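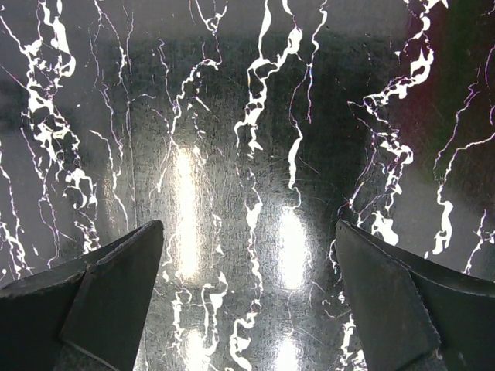 Figure 1. Wrist camera view, fingers open over the black veined surface, with overhead lights reflected between the fingertips.

Work package 3: grasping on reflective and patterned surfaces
Progress report, period ending December
Prepared by Etornam Essien for the Sandu program office

1. Status
Data collection for the surface study is complete. The set holds 600 grasp attempts, 254 of them on the black veined surface and the rest on matte surfaces. Labeling was finished by Senyo Aryee and checked by Thongchai Srisuk.

2. Method
The Trikcombe policy receives wrist camera images and finger position only. No depth input is used. Glare and high-contrast veining are treated as separate error sources, and each attempt is tagged for whether a reflection lies in the gap between the fingers at the start of the approach.

3. Results
The baseline policy succeeded in 132 of the 254 attempts on the veined surface. Most failures were early closures, with the fingers shutting on a vein or a bright spot before reaching the object. Retraining with synthetic glare reduced early closures in a first check of 100 new attempts, which are not part of the main set. Veining errors did not change measurably. Fine scratches in the finish had no effect we could separate from glare.

4. Open items
Exposure is still set by hand. Fiifi Quansah is testing a fixed schedule.
The mask for the fingers needs to be redrawn along the serrated edge.

5. Next period
Repeat the veined-surface trials with the retrained policy and lights dimmed. No change to budget is requested.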